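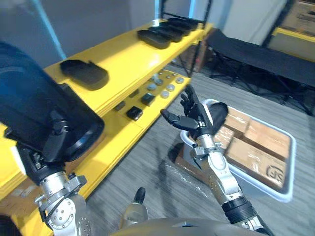

How do you teach a robot to put things away on a shelf? You put a person at the controls and have them do the job through the robot's own arms, many times over, while every movement is saved for the robot to learn from later.

That is more or less what our little group at Semach has been up to all summer, and I promised in the last newsletter that I would write it up properly once we had something to report. Well, we do! As of this week we have 1,617 saved runs of the shelf and bin tasks, which is a good deal more than I expected when Afia Arthur first drew the plan on the back of a delivery slip.

For those of you who haven't come by, the operator wears a headset and a pair of gloves, and the robot copies what the hands do. It sounds easy, and for the first minute it is. Then you try to pick up something small and find that your own fingers have been doing all sorts of clever things for years without telling you. Aroha Sutcliffe, who has the steadiest hands of any of us, says the trick is to slow down before you reach the object and then not change your mind. I change my mind constantly, so my runs are the ones Afia plays back when she wants to show new people what hesitation looks like (I have made my peace with this).

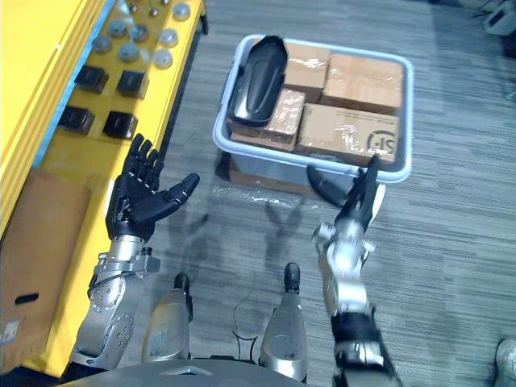 One hand open over the carpet, with the taped boxes in their bin and the pucks and square blocks on the shelf.

We have also had to learn what makes a good run. Smooth is good, but too smooth can be a problem, and Afia has been firm about keeping the runs where the operator fumbles a little and then puts it right. The robot will fumble too one day, and it needs to have seen a way out. So please, if you are signed up for a session, don't stop and start over every time you miss. Take a breath, back the hand off a bit and carry on. We threw out 148 runs in the first batch and I suspect we would keep half of them now.
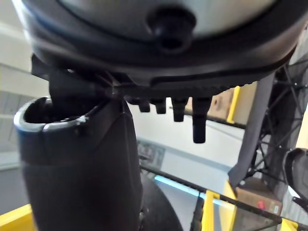

My own small corner of the project is the close-up views, which I go through in the evenings with a cup of tea, marking where each attempt begins and ends. They take some getting used to. A view from up near the hand can be mostly dark, rounded machinery at the top, with a row of black pegs hanging down and the spokes of a bicycle wheel blurred behind them, and you have to sit with it a while before you know which way you are facing. I mark those alongside the head view whenever I can. If anyone would like to share the marking, I'd be delighted to have you, and an hour here or there really does help.

We had a lovely visit from the Morstead people too, who asked better questions than I had answers for. They wanted to know how many operators it takes before the robot stops picking up one person's habits. We have 4 regulars at the moment, and Aroha thinks we need more left-handers in particular. Keane has offered us a second pair of gloves in a smaller size, so those of you who found the first pair floppy have no excuse now.

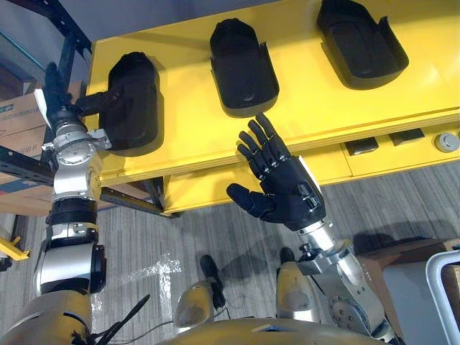 Left hand at the first of the black holders, right hand open below the shelf top.

Next up are the holders, which are fussier than the pucks because of their shape, and Afia would like everyone to practice on them for 3 short sessions before we save anything. Training starts in September, and the sign-up sheet is by the Kosetti room door as usual. Bring comfortable shoes and something to drink, and write your glove size next to your name.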